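Last updated: January

Moroz Under-Sink Filter — Set-Up Guide
Section 2: First flush and taste check

The box says the Moroz is ready to drink from in minutes. Ignore the box. New carbon sheds black dust, and the first water through it isn't worth tasting.

1. Close the cold-water valve under the sink. Open the faucet and let the pressure drop.
2. Push the cartridge into the head and turn it until the arrow meets the line. The leaflet promises a click. Some heads click, some don't, so go by the arrow.
3. Open the valve a quarter turn and feel every joint with a dry paper towel. Any damp spot means shut off and reseat the tube.
4. Open the valve fully and run cold water for 2 minutes. Wait, then run it again until no gray shows in a white cup.

CAUTION: Cold line only. Hot water ruins the cartridge, whatever the Stullever adapter packaging hints about "all-temperature use."

NOTE: The sales sheet claims 98 percent chlorine removal over 460 gallons. Treat both as best-case numbers. Neither tells you much about your own water.

For the taste check, fill one small clean bottle from the filter and another straight from an unfiltered tap. Cap both and chill them together. Empty cans and bottles left over from the old bottled-drink habit go out with the recycling.

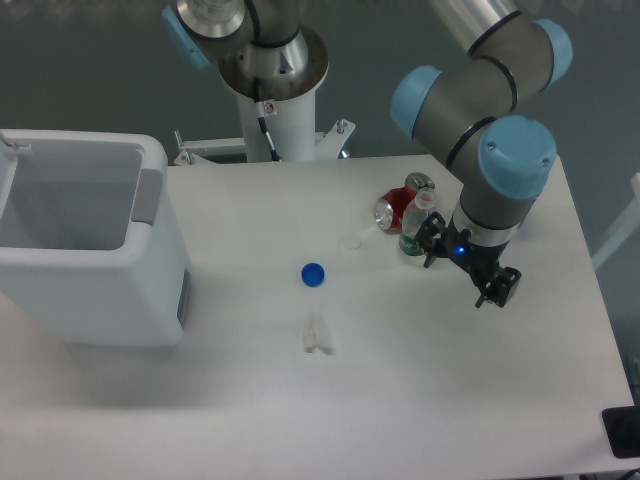

Svitlana Koval wrote in to say the taste check proves very little, as chilled tap water tastes fine to most people. She would skip it and buy chlorine test strips. Fair enough — strips are better evidence, as long as they're in date.

5. Compare the two bottles without knowing which is which. If you can't tell them apart, test with strips before blaming the cartridge.
6. Write the install date on the cartridge in marker. The reminder light only runs a timer and has no idea how much water you've used.

3 comments | 2 shares
Contact Draketwood Home Guides | © Draketwood | Back to top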